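Writing a road book for a club navigation rally

A road book is what the co-driver reads out on the stage: distances, junctions, hazards. For a one-day event such as the Jela Trial you can write one yourself in a couple of evenings, given a decent trip meter and someone patient to drive.

What you need

A trip meter that reads to ten metres. We use a Linireck, but any that can be zeroed with one button will do.
A large-scale map of the area.
Blank road book sheets, three columns wide.
Pencils. Leave the ink until the end.

Step 1: Calibrate the trip meter

Find a measured distance and drive it at a steady speed with the tyres at event pressure. Compare the reading with the true figure and adjust. On our car the meter settled at 1,548 pulses per kilometre. Write yours inside the cover, and do it again if you change wheel size.

Step 2: Plan the route on paper

Mark the start, the finish and the time controls first, then join them up. Number the grid squares the route passes through, and keep each section to a single sheet if you can.

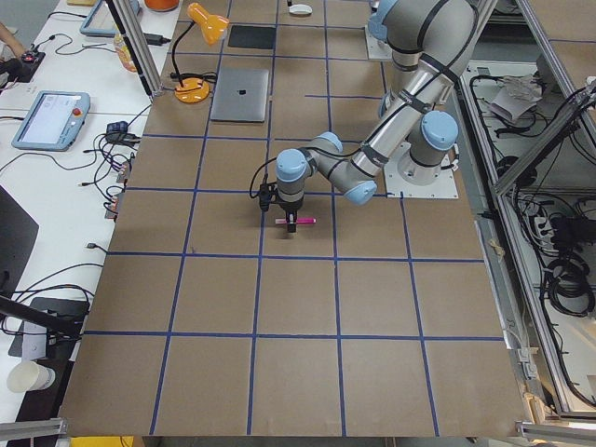
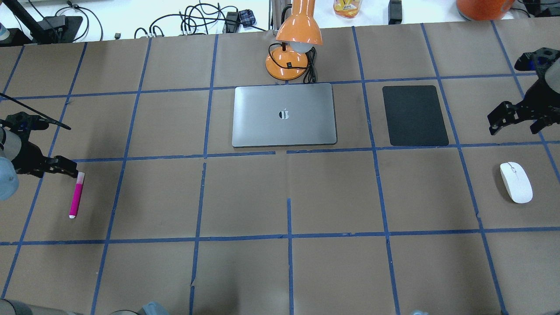
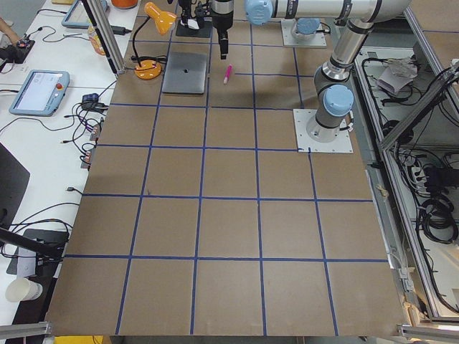
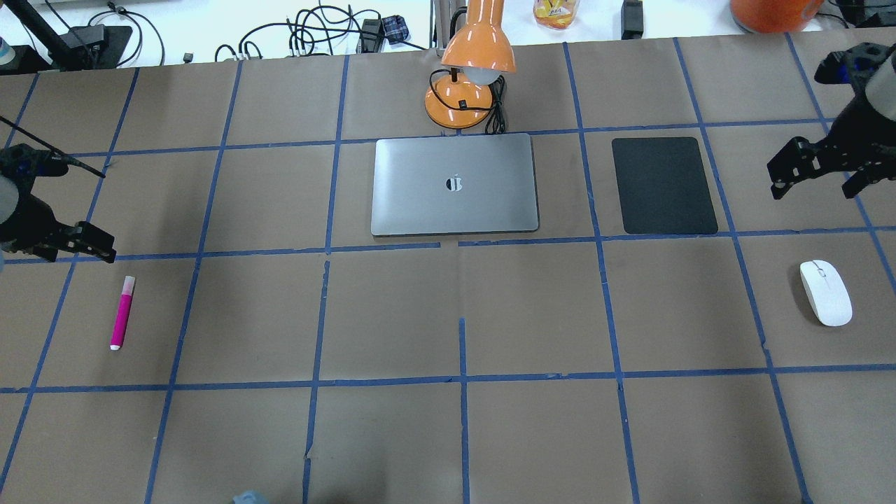 Step 3: Drive it and take notes

Zero the meter at the start line. At every junction, stop and write three things: total distance, distance from the last note, and a small drawing of the junction with a dot where you come in and an arrow where you leave. Anything else goes in the right-hand column — gates, fords, loose gravel, a farm dog.

Our route out through Drallow came to 46 notes. If you have far more than that for a similar day, you are probably noting bends that the driver can see perfectly well.

Step 4: Mark the hazards

Use one exclamation mark for caution, two for danger and three for serious danger. Be mean with the threes. A crew that meets 4 of them in a row and finds nothing much there will stop slowing down.

Step 5: Check it with a different crew

Hand the draft to people who have not seen the route and sit in the back without speaking. Wherever they hesitate, redraw the note. The forest crossroads at Lindqvist took us several goes — the old track on the left looks wider than the right one.

Ink in the final version, copy it single-sided and number every page. Keep the pencil sheets until the results are out, in case of a query.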